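How to write a speaker bio that somebody will read to the end

Most bios for leadership events are written at 11 at night, in the third person, by the person they describe. It shows. You can do better in an hour.

1. Start with what you do now. "She runs Plamasel, a coaching firm in Funham" is a perfectly good opening. "A passionate catalyst for human potential" could be anyone, including the caterer.

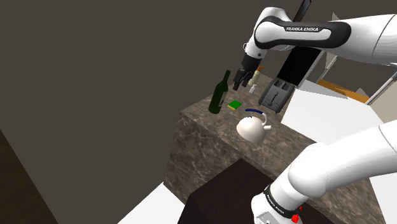 2. Give one number and make it count. If you have trained 2708 managers, say so, and stop there. A bio with six statistics reads like a gas bill.

3. Cut it to 100 words. My first go at the Gikside conference came to 107, and the seven I lost were all adjectives.

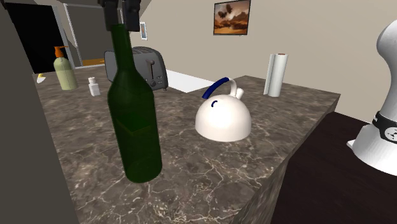

4. Leave out your job title from 2009, unless you were an astronaut. Organisers want to know what you will talk about, and so does the audience. Think of a dark green bottle with no label on it: handsome enough, but you'd like some clue before you pour. One plain line on your subject will do - "she speaks about giving bad news well".

5. Read it aloud. The host will have to, probably with no warning, so if your surname is Nedeljković, put the pronunciation in brackets.

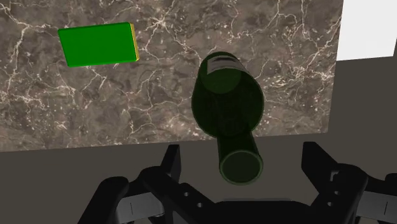 Save a short version too, for the printed programme. Two sentences, same facts, no "sought after". Then look at both again every August and take out whatever has stopped being true.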